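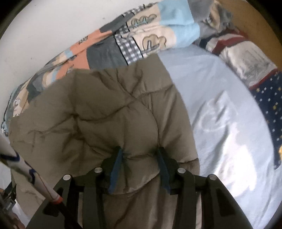

Setting up a street prayer table

Pick a wide sidewalk and get there by mid-morning. We use the corner by Retarwood library.
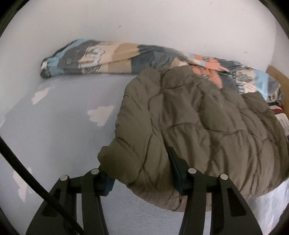
Keep your opening question short. Mine is "Can we pray for you?" – then I hush! Dress for standing still too, in something thick and quilted, olive-brown if you like to blend in. Bring 60 tracts, tops, 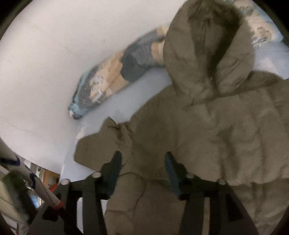

and let Asuka Kobori (or your own friendliest talker) stand out front.

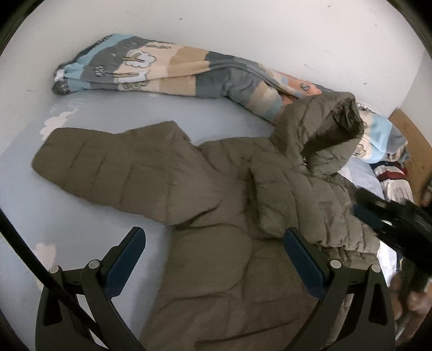 What if someone wants to argue?
Listen for 5 minutes, thank them, and offer a Gospel of John.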